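Notice to Residents of the Arnalstead House

The management of the Arnalstead House wishes to inform all residents that the winter parcel for the lighthouse at Vekthorpe will be packed, as in previous years, in the second-floor reading room. Residents are reminded that the lighthouse has not replied since December.

Contributions are limited to dry goods. Soup, fruit and correspondence will be returned to the donor. The parcel must not exceed 2000 grams, this being the limit set by the Trukis ferry, whose master has declined to discuss the matter further.

Eleven residents have asked whether the keeper is still in post. The management holds 84 receipts bearing the keeper's signature and sees no grounds for concern. It is accepted that the last 11 are in a different hand.

The resident of the Gbeho Room has kindly lent a tablecloth, which is to be returned unstained.
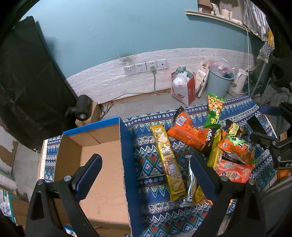 Packing is to follow the order laid down by the first management. The box is to be opened fully and left empty until the evening bell, so that anyone wishing to enclose a private word may speak it inside. Only then may the snacks be lifted from the blue patterned cloth, the long yellow bag of crackers first and the peanuts last, as the keeper is known to open parcels from the top. The orange chip bag should be laid flat and must not be pressed.

The lid will be closed by the management. Residents who hear an answer from the box before that time are asked to record it in the book by the door, with the hour, and to go down to supper as usual.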